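The Second Life of the Gatville Ferry Timetable

7 min read

For most of the past year, the people of Gatville have been arguing over a sheet of paper. It is printed on both sides, it fits in a coat pocket, and it tells you when the boat leaves. 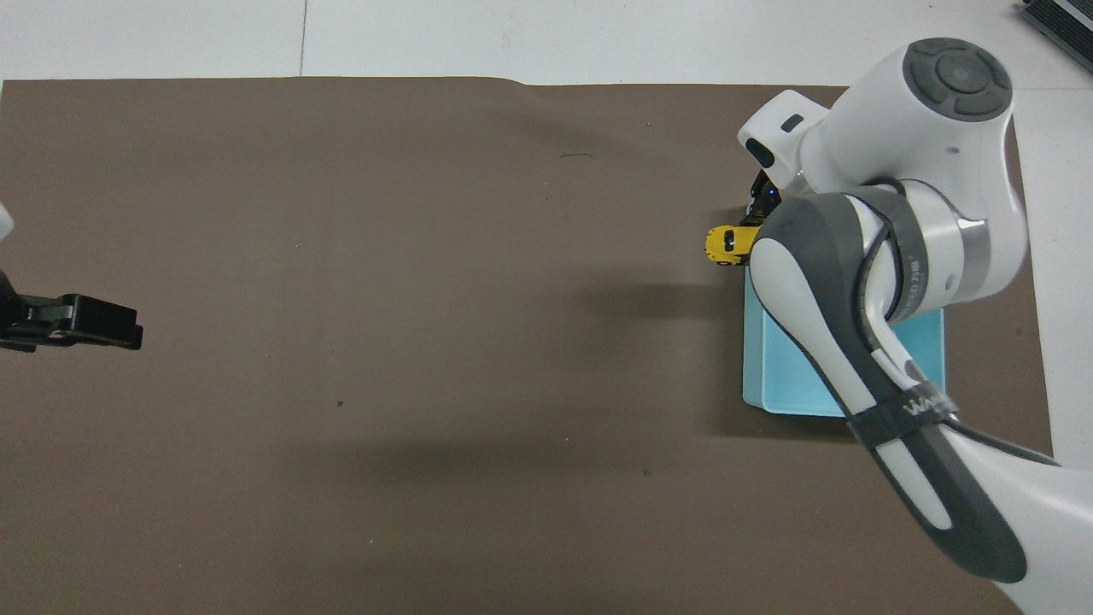

The ferry across the Diseo has run in one form or another for longer than the town has had paved streets. It carries schoolchildren in the morning, hospital staff at the change of shift and, on Saturdays, people with folding carts going over to the market at Hilorari. The crossing takes 29 minutes when the river is low and a little longer in spring. There is a road bridge upstream, but without a car it might as well be in another state.

Two winters ago the county stopped printing the timetable. Departures moved to a phone app, and the racks by the ticket window were taken down. The county's reasoning was easy to follow. Printing cost money, times changed with the season, and old copies stayed in kitchen drawers for years, sending people to the dock at the wrong hour.

Complaints began within a month. Cell service on the east bank is weak below the bluff, where the dock is, and the app would often show the previous day's departures until it found a signal. Older riders took to calling the ticket office, which had one phone line and one clerk. A few businesses copied the times out by hand and taped them up by the register.

Chunhua Shen was one of the people copying. She runs a repair and alterations shop on Feng Street, two blocks up from the landing, and her customers kept asking when the next boat was. She wrote the times on the back of a pattern envelope. Then she typed them up, and then she started fixing what had bothered her about the old version.

"The county one was made for the county," she said. "It had every boat in one long column. If you wanted to know the last boat home on a Sunday, you had to read the footnotes, and the footnotes were on the other side."

Her version puts the first and last boats at the top, in large type. Weekdays are on the front and weekends on the back. School-day boats have a box around them, so that people who would prefer a quiet crossing can take a different one. She left off the fares, which change more often than the times do.

She printed 212 copies for the first run, as many as the paper she had on hand would make. They were gone in four days. The bakery asked for a stack, then the clinic, then the high school. By summer she was paying a print shop in Hilorari to do them, and a jar by her register covered most of the bill.

The county was slow to respond. In an early letter it asked her to add a line saying the timetable was unofficial, and she did. A later letter asked her to stop using the ferry's old emblem, a heron standing on a post, and she took that off too. Riders noticed the missing heron right away. Several drew it back on in pen.

What changed the county's mind was the fall schedule. The new times were posted to the app late on a Friday, and two of them were wrong. Shen had called the dock to check before she went to print, so her sheet had the right ones. On Monday morning the riders with paper caught the early boat, and many of the riders with phones stood on the landing and watched it go.

In November the county board voted to bring back a printed timetable, using her layout. It will pay for 945 copies each season, to be kept at the ticket window, the library and the clinic. The app will stay. A line at the bottom will give the date the times take effect, which Shen had wanted all along, and which should help with the kitchen drawers.

Not everyone is pleased. Some riders wanted the fares included. A deckhand who has worked the boat for 16 seasons told me the type was still too small to read in the rain, and he showed me his own copy, which he had enlarged at the library and folded into eighths. Shen has asked to see it before the spring edition is set.

She is not being paid for the work, though the county offered her a season pass. She turned it down at first. She lives on the west bank, four streets from her shop, and says she takes the boat perhaps twice a year. Her sister, who lives across the river, persuaded her to accept it.

The winter edition is out now. The heron is back, in the upper left corner, facing the water.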